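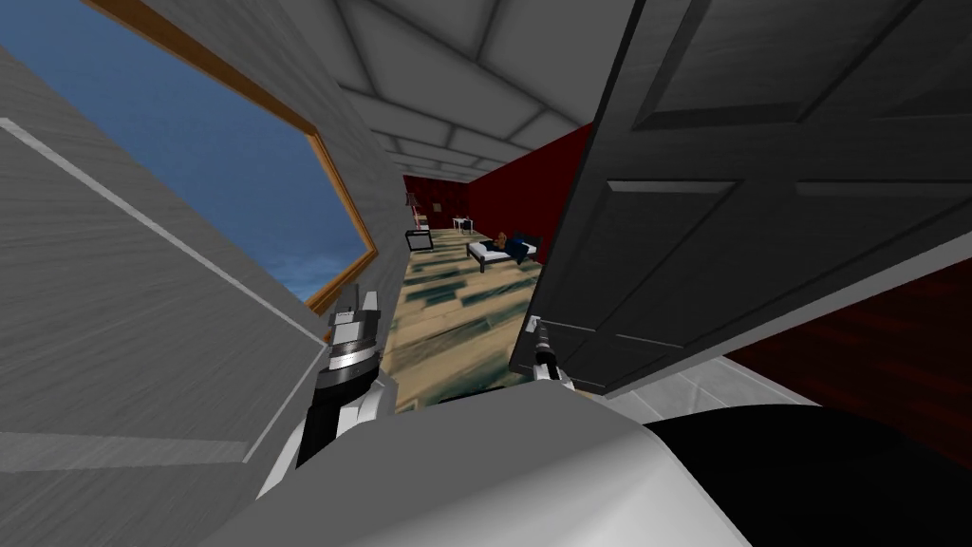
Window on the left, door standing open on the right.

Section 6. Setting Up a Rally Season

This section covers Season Mode in Lirarik. It assumes you have installed the game, calibrated your wheel and finished the training stage, or at least skipped it with a clear conscience.

6.1 Before you start

You need one driver profile, one co-driver voice pack and 300 credits for the entry fee. New profiles begin with 3000 credits, which feels like plenty until you meet your first tree.

Note: Season Mode saves to a single slot per profile. Starting a new season overwrites the old one. The game asks you to confirm this once, politely, and then does it.

6.2 Creating the calendar

1. From the main menu, choose Career, then New Season.
2. Pick a season length. Short runs for 6 rounds. Full uses every rally you have unlocked.
3. Drag rallies from the list on the left into the calendar. The Trusier gravel rounds and the Delaunay asphalt rounds can go in any order.
4. Leave a gap between rounds if you want a test day. Test days cost credits and don't count for points.
5. Select Lock Calendar.

Caution: A locked calendar stays locked. If you have put the Andero snow rally in October, you will be driving the Andero snow rally in October, and the weather system will do as it's told.

6.3 Choosing a car and class

1. Open the Garage tab and select a class. Your choice applies to the whole season.
2. Select a car. Gray entries are locked, and pressing the button harder does not unlock them.
3. Assign a spare parts package. Basic covers tires and body panels. Extended adds gearbox and suspension.
4. Press Confirm Entry. The fee is taken at this point.

Note: Front-wheel-drive cars are cheaper to repair and forgive most beginner habits. The top class forgives nothing and bills you for it.

6.4 Setting up pace notes

1. Go to Options, Co-driver, Note Style.
2. Choose Numbers or Descriptive. In Numbers, 6 is the fastest corner and 1 is the slowest. Players who read this the other way around tend to find out at the first hairpin.
3. Set Call Timing. Start at the middle position and move it earlier if you keep hearing about corners you are already in.
4. Drive the recce. Each stage allows 2 recce passes at limited speed.
5. To edit a note, pause during the recce, select the corner and change the call. Edited notes are marked with a small flag.

Caution: Your co-driver reads what you wrote. If you change "caution, ditch" to "flat," you will hear "flat," in a calm voice, followed by the ditch.

6.5 Service park

Service opens between stage groups and runs on a countdown. Each repair shows its time cost before you commit.

1. Repair red items first. These will end your rally.
2. Repair amber items if time allows.
3. Choose tires for the next group. The forecast is on the right of the service screen and is usually correct.
4. Select Leave Service before the countdown ends. Checking out late adds a time penalty, and there is no appeal.

Note: Repainting the car takes service time too. We left this in after long discussion.

6.6 If something goes wrong

The calendar will not lock. Two rounds are sharing a slot. Drag one of them clear.

The co-driver is silent. Check that the voice pack matches the note style. Descriptive notes need a Descriptive pack.

The season ended early. Look at your credits. A team that cannot pay for the next entry is withdrawn, as in 6.1.

Manual revision 2020-11-02. Online seasons are covered in Section 7.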